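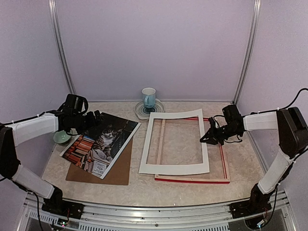 Bench, left and right arms, lavender walls.

April, render notebook, 8:40 am

Sevlow exporter again. Plugin loads fine in the new build but the instanced hair comes through at the wrong scale, everything 98 percent of what it should be. Not a unit thing, checked that twice. Looks like the bounding box padding gets applied before the transform and never taken back out. Filed it with Sinbridge, no ticket number yet.

Re-ran the Voteck test file with padding set to zero. Scale OK. Motion blur now wrong on the last 2 frames, shutter close gets clamped. One bug hiding behind the other, great.

Timings, same file, 600 frames, 8 threads: old exporter wins by a little on the geometry pass, loses badly on textures. Cache was warm for teh second run so dont trust the texture figure. Redo cold.

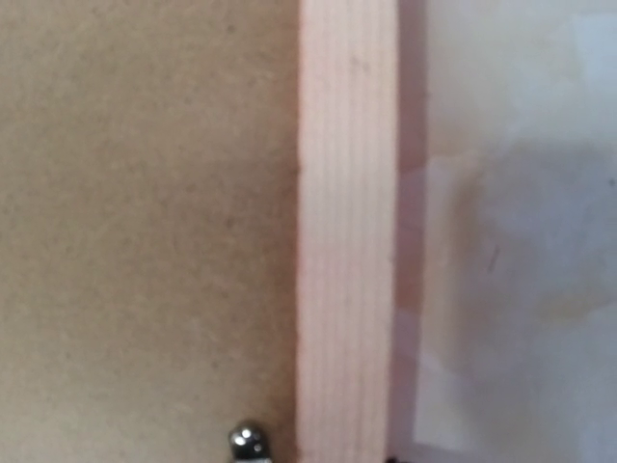 Shader side. Ekpo's layered material converts but drops the roughness map if the file name has a space in it. Renamed everything, fine for now. Still missing a decent raw board preset, the one in the library is far too shiny and has wood grain baked in. What I want is plain fiberboard like this: matte, tan, fine dark flecks all over, no grain at all, and a slightly fuzzy edge where it meets the pale wood strip. Try noise at two scales into base color, keep specular very low, displacement only on the edge faces.

To do: cold cache timings. Send the cut down hair scene to Sinbridge. Check wether the license server still drops the node after lunch. Leave the old exporter installed til blur is sorted.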